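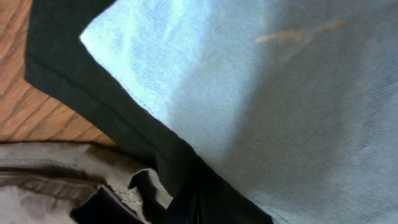 Light blue twill. Mind the tan-brown mark.

The New Year Clothes Swap, and What to Leave at Home

The Clivon clothes swap is back, and it opens, as it has every winter, at a time when most of us own more sweaters than we did two weeks ago. Doors are at ten in the Lurnus Street hall. Bring up to 30 items, take home up to 30 items, and try to make sure they aren't the same ones. It has happened. A certain green cardigan has now been to three swaps and returned to the same closet after each of them.

Last December we took in 539 pieces of clothing, which sounds like a triumph until you learn how many were single socks. The hall has room for some 600 on the rails and tables, so there is space for your good intentions as well as your clothes.

A word on stains. The rule is that anything you bring should be clean and fit to wear by a person who doesn't know you. A small mark is fine if you pin a note to it. "Tea, left cuff" is a perfectly good note. "Slight wear" on a shirt with one sleeve is not, and whoever wrote it last year has a future in real estate.

If you'd like to try getting a mark out first, please do. Cold water before hot, a little dish soap, leave it for an hour and don't scrub like you're sanding a deck. Check it before it goes in the dryer. Heat sets most stains for good, and then you own a pattern.

Repairs will be at the back by the radiator, the most popular spot in the building for reasons that have little to do with sewing. We can manage buttons, hems and small holes. We can't manage zippers on winter coats. We tried, and there are still bits of one under the piano.

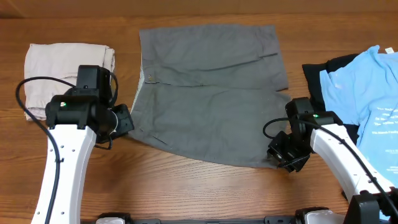
Beige pants, folded, and gray shorts, flat. Either will do.

On folding: there are two schools of thought in this town and we've heard enough from both of them. Bring things folded, or bring them flat, or bring them over your arm. All we ask is that they don't arrive in a trash bag tied with the kind of knot sailors use. Sizes on a scrap of paper are a big help, especially when the label has washed out to a pale gray nothing.

Shorts are welcome, yes, in the middle of winter. Summer things always go slowly at this swap, so if you plan ahead you can dress for July with very little competition. Coats go in the first ten minutes. If you want a coat, be early and keep your elbows in.

We don't take underwear, swimsuits or anything with a team name from a team you were thrown off of. Shoes are a maybe. Hats are a yes – we never have enough hats, and then we have the one with the ears.

The Aaltonen Bakery is sending rolls again, and coffee is a dollar in the can by the door. Whatever is left at closing goes in the Serier van to the thrift store in the next town. Anything you'd like back should be off the table by then, and that includes the coat you took off when you came in.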